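April, late, at the kitchen table

Back from the open day at Prikance with sore feet and a tote bag I didn't want. Inès Hamel had talked me into it. She thinks anyone who has packed boxes for a living ought to see what's coming, and I told her I've been seeing what's coming since I was 30.

We got there a little after ten. Coffee in paper cups, name stickers, a man called Hugo Lebrun with a headset mic he didn't need in a room that size. He talked for 37 minutes before anything moved. I know because Fouad was timing him on his phone under the table. A lot of it was about "handling the unfamiliar object," which as far as I could make out means picking up a thing you haven't picked up before. My grandson was doing that before he could sit up.

Then the real arm, behind its yellow rail. It took a sponge out of a bin and put it in another bin. It did it again. The third time it missed and closed on air, and Hugo said that was useful data. When I dropped things at Wascombe, that wasn't what they called it.

After lunch (cold wraps, the egg ones gone first) they took us upstairs to where the training happens, and training turns out to mean a computer playing the same grab over and over with a pretend arm and pretend lumps. Aoi Sakamoto ran that part and I liked her. She answered what she was asked. I wanted to know how many of the pretend grabs worked and she said 70 percent on a good week, and didn't dress it up. 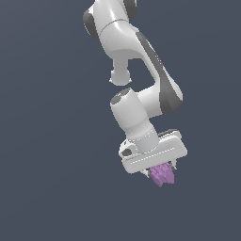
What I couldn't get past was how clean it all is in there. No dust, no tape stuck to the bottom of anything, no box somebody sat on. I asked Aoi about wet cardboard and she wrote it down -- I saw her write it. Melahat asked about cost and got a brochure.

Two hours home because of the bridge. Inès wanted to know if I was impressed and I said I was impressed with Aoi. She says they do another one in the fall and I should come. We'll see. Must ring about the boiler tomorrow.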